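Gripper maintenance day, finally

March 22, 2024

Quick one, I have a train in an hour and my notes are a mess. Writing this down mostly so I don't have to relearn it in the summer.

The pair of hand-held grippers had been getting sloppy since February. Closing fine, opening fine, but the width readings drifted and the left one in the Goodwin set was always a hair off from the right. I kept blaming the calibration file. Recalibrated 3 times. Same thing every time, a good morning and then drift by lunch.

It was screws. Of course it was screws. The small ones that hold the finger housings, two of them had backed out maybe half a turn. You can't see it, you have to put a driver on every one. So now that's step one, before I touch any software.

What I did, in order:

Drivers on all the housing screws, both tools. Tiny dab of threadlocker on the ones that moved. Let it cure overnight, don't get impatient like me and end up doing it twice.

Pads off, wiped the faces down with alcohol, pads back on. The orange pads pick up a film from handling food stuff and get slick. One had a nick on the tip so I swapped it for a spare out of the Drenach box. 9 spares left, need to order more.

Markers. The little square ones near the base of each pad. Cleaned with a dry cloth ONLY. I used alcohol on a set last year and the black went gray and then detection got flaky and I lost a whole evening to it. If the corner of a marker is lifting, replace it, dont glue it back down. Even a slight curl throws off the width.

Lens wipe. Then the width check: full open, full closed, 56 cycles, log it, look at the spread. Both came out tight this time. So happy.

Then back to real objects, which is where I always find the thing I missed.
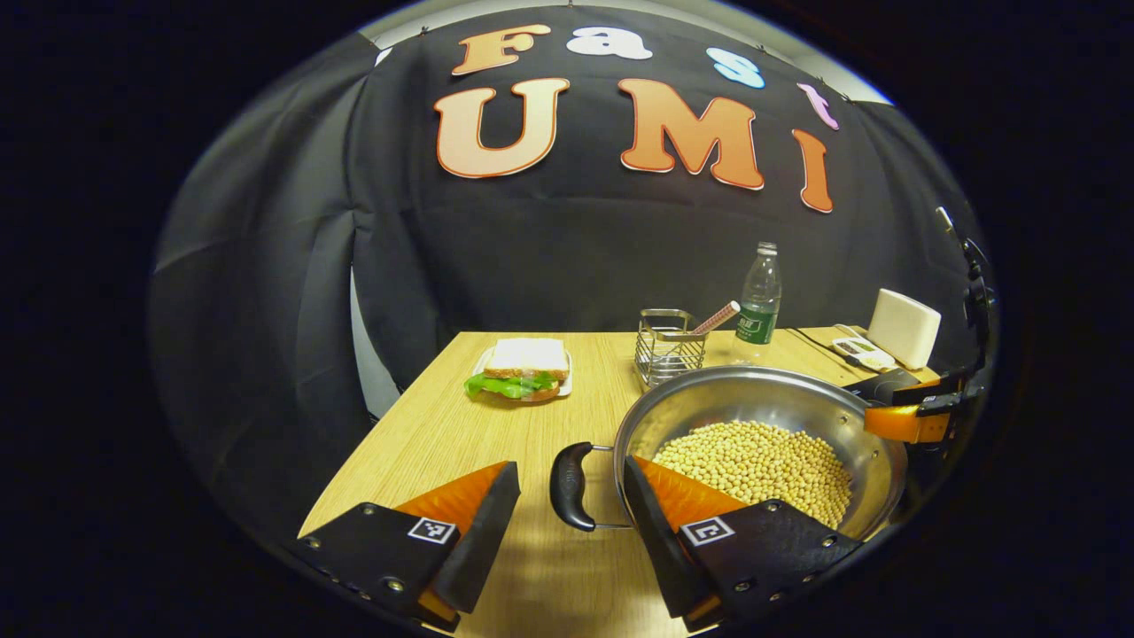 Beans are my favorite for this. Anything small and round gets into places, and if there is a gap between a pad and its housing you'll find out when you tip the tool over afterwards. Pot handles are a good check too, hard plastic, shows up a slick pad right away.

Still on the list: strap on the second tool is fraying, and the Granasex mount creaks when I twist it. Not loose, just creaks. I put a paint mark across the joint so I can tell if it moves. Also want to start writing the cycle count on a strip of tape on each body. My guess is the screws want checking every 2000 cycles but thats only a guess until I have a second data point.

If anyone at Fodton reads this, the short hex driver is in my bag, sorry, bringing it back next week.

Ok. Train.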